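Section 3: Stairs, Ceiling Lighting and Appliance Area

This section applies to occupants of the Rindar shared workroom and to any person preparing the room for use. It is to be read together with Section 2 (Access and Keys). Questions on its contents should be directed to Gerrit Van Beek, Building Services.

3.1 Stairway

The dark wooden staircase is the ordinary route between the two levels. The treads are finished in Sketosero floor oil, and the finish must be left to cure in full before foot traffic resumes.

1. Switch on the ceiling lights before using the stairs.
2. Walk the full length of the stairs and check each tread for movement, raised edges or spills.
3. Grip the handrail at the top, at mid-height and at the bottom, and apply moderate sideways pressure. Report any movement.
4. Check the underside of the treads from floor level. Look for splits, fresh dust or gaps where the treads meet the enclosing panels.
5. Enter the result in the Roretti logbook and initial the entry. 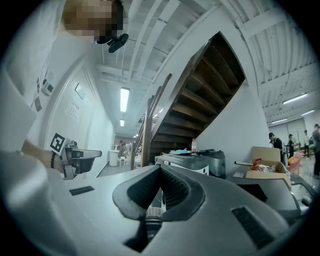

Figure 3-1. Staircase underside and adjoining wall.

CAUTION: Do not store cartons, bicycles or cleaning equipment beneath the stairs. The floor at the foot of the staircase must remain clear at all times.

NOTE: Notices may be taped to the wall. Use low-tack tape only. Frames and other hung items are to be straightened during the Monday check, and fixings replaced where they have worked loose.

3.2 Ceiling lighting

The room is lit by fluorescent tubes fixed to the ceiling. Tubes are not to be changed by occupants.

1. Switch on all circuits and allow the tubes to reach full brightness.
2. Walk beneath each row and note any tube that flickers, hums or fails to start.
3. Record the position of the faulty tube relative to the staircase.
4. Switch off the affected circuit if there is a burning odour or discolouration at the fitting, and notify Building Services without delay.

CAUTION: Nothing is to be hung from the beams, pipes or ducts. They are not rated to carry any load.

3.3 Appliance area

The long stainless steel appliance is to be kept on a circuit of its own. Power boards, extension leads and double adaptors must not be used to supply it. A clearance of 300 mm is to be maintained between its ventilation openings and any bag, box or item of furniture.

1. Switch off the appliance at the wall outlet before cleaning.
2. Remove all items from the top. Return tools and personal belongings to the Shek cabinet.
3. Wipe the front panel with a soft cloth and diluted neutral detergent, working in the direction of the grain.
4. Rinse with a second cloth and dry immediately to prevent streaks.
5. Restore power once all surfaces are dry.
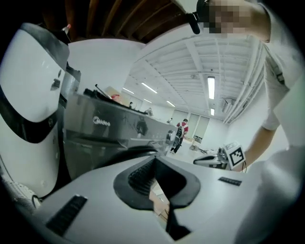 Abrasive pads, chlorine bleach and solvent sprays will mark brushed steel permanently and are prohibited. Fingerprints that remain after washing may be removed with a dry microfibre cloth. Where a colour change or scratch is found, it is to be recorded in the logbook with the date on which it was first noticed.

The top of the appliance tends to collect small items during the working day. It is to be cleared by 6 pm. Rods and other long objects must be laid flat or put away, as they may roll or be knocked to the floor.

CAUTION: Do not place liquids in open containers on top of the appliance.

3.4 Inspection intervals

Stairway and handrail: weekly, on Monday.
Ceiling lighting: weekly, on Monday.
Appliance exterior: daily, at close.
Electrical test of appliance circuit: annually, in August.

Completed logbook pages are retained for 36 months. Requests to vary an interval must be made in writing to Hermenegildo Arriaga, Facilities Compliance, and do not take effect until a signed reply has been placed in the logbook.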